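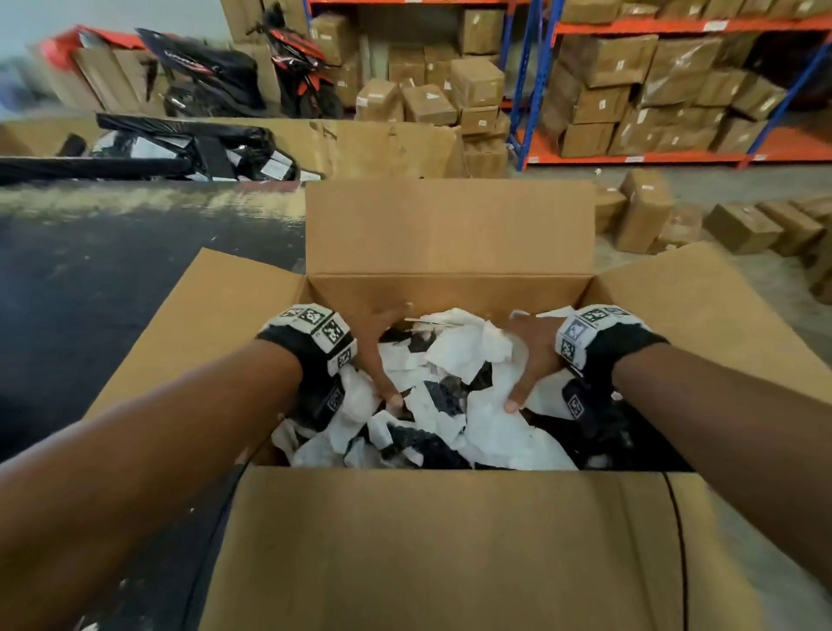

Just buy a roll of bubble wrap and be done with it, one reader wrote after my last column, the one where I confessed to saving every sheet of packing paper that comes into the house. Fair enough! I have had that sentence in my head all week, usually while flattening paper on the dining table with the side of my arm, and I have decided that I would like to argue.

Home Pages Essays Letters Archive Subscribe

In praise of crumpled paper

Tuesday, June 20, 2023

When we moved from Linbridge I packed 617 pounds of household goods (the mover weighed it, I didn't ask him to) and nearly all of it traveled in old paper. Some of the sheets had been through three or four moves already and were soft as flannel. A soft sheet is a wonderful thing. It goes into the corners, it stays where you push it, and if you put your hands down into the box and press, you can feel where the gaps are. I don't know how you would learn that from a bag of air.

Clothes do the job as well, and I wish more people trusted them. My winter sweaters have to go in a box anyway, so they may as well keep the gravy boat company. A knitted thing gives a little and then holds – tuck it in between layers of paper and you have used the space twice. My sister thinks this is disgraceful and irons everything on arrival.

What I can't warm to is the parcel that comes packed by formula. I ordered a lamp from Drunholm in the spring, and it arrived in a carton big enough for a dog, with one long plastic pillow lying across the top. The shade was dented. I paid 210 dollars for that lamp, and I would gladly have seen it arrive in somebody's torn-up scrap.

Yes, it's untidy. Paper sheds, the bits get all over the table, and there is a sack of the stuff behind my pantry door that falls on whoever goes in for the flour. I'm keeping the sack. My reader may have the bubble wrap, with my good wishes, and I'll take any paper that's going spare.

Related
The drawer of string
Why I still write on the box lid
Letters: more on moving house

Contact | Copyright 2023 Linbridge Home Pages | Back to top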